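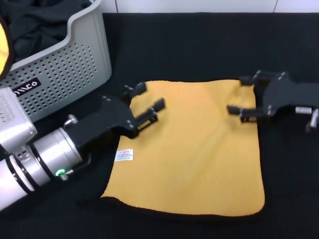 QUINLAN TOWEL LIBRARY REOPENS IN NOVEMBER, LARGER AND SLIGHTLY FLUFFIER

For immediate release

Quinlan - The Quinlan Towel Library, which lends swimming towels to people who have left theirs on the back of the bathroom door, will reopen at the Cliver Street Baths in November after a winter spent behind plywood hoardings.

The library closed in May with 745 towels on the books and 167 of them overdue, a few by several summers. It reopens with 1,466, all new or newly hemmed, and a fresh set of shelves that do not lean.

Borrowing stays free. Swimmers show a pool pass at the counter, take a towel in whatever colour is left, and bring it back by closing time at 8 p.m. Damp is fine. Sandy is tolerated. Towels that have been used on a dog should be declared at the counter, where no questions will be asked beyond the obvious one.

The library made 1,110 loans in its last full month, a figure that surprised the baths' management and flattened the dryer. Two replacement dryers have been supplied by Sanelholm, the Fidisgate laundry firm, which will also take the weekly heavy wash off site.

"We looked into why people forget their towels and found that they just do," said a spokesperson for the baths. "It seemed cheaper to buy towels than to run a campaign."

Other changes for the new season:

Care labels stay on. Borrowers have been snipping them off for comfort, and the laundry would like to know what it is washing.

Yellow towels are for the outdoor pool and can be spotted from the lifeguard's chair. Grey towels are for indoors. Anyone found on the lawn with a grey towel will be looked at.

Children's hooded towels can now be booked ahead, following a disagreement over the only crocodile.

An amnesty on overdue towels runs until the doors open. They can be dropped in the bin beside the Cliver Street entrance at any hour, including the hours favoured by people with something to hide. Fines are waived. Towels that have since become bath mats, curtains or part of a costume will be accepted in their present condition.

The library counter opens daily at 6 a.m. with the pool.

Media enquiries: Front desk, Cliver Street Baths, Quinlan. Please ring after the morning lap swim, when somebody will be free to pick up.

ENDS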